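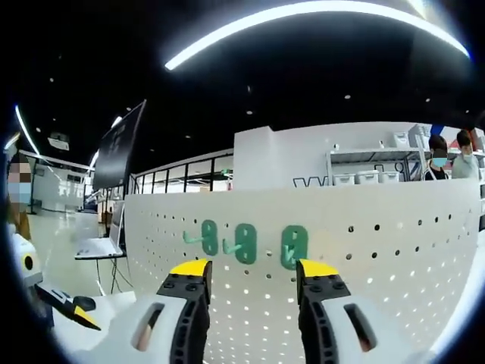

Pegboard Tips for a Shop That Shares Its Work With Machines

When we automated part of the picking at our Pamville shop, the pegboards got more attention than they had in years. A person will reach around a crooked hook all day and not mention it. A gripper goes where it was told to go. Most of what follows I learned from Gion Moser, who set up the boards at the Etdale shop before ours.

1. Leave a wider gap than you think you need. Our old boards were packed tight. Fingers can squeeze in between two hooks, gripper tips need room on both sides.

2. Use one style of hook per board. We had four kinds, some older than me. Sorting them took a whole afternoon in January.

3. Push every plate flat before you hang anything on it. Tug it once, downward.

4. Teach the job by hand first. The people who know the board should be the ones holding the grippers. Ours were nervous about it — two of them thought they were training themselves out of work. What changed was the job. They do less reaching and more checking, and they decide where things hang.

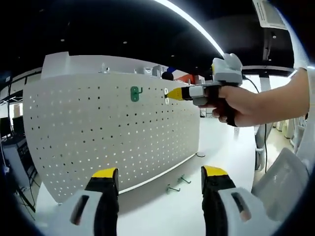
Green hook up on the board, two more on the floor below.

5. Pick up dropped hooks at the end of a run, and look at the bent arm before putting one back. Toss any that wobble.

6. Agree on who may move a hook. With 500 parts on the wall, one helpful person tidying up at lunch can cost you the afternoon. We keep a sheet taped to the cabinet and you write down what you moved.

7. Rotate people. Holding a gripper tires the wrist, so we swap every half hour.

Comments

pegs_and_all: We have 169 hooks and no sheet. Starting one tomorrow.

R. Hijazi: Number 4 matches what happened at our place. The checking is harder on the eyes, though. Ask for better lights.

dowelman: Does tip 2 matter if it's only people using the board?

Prasomside Shop: Not much, but spares are easier to keep.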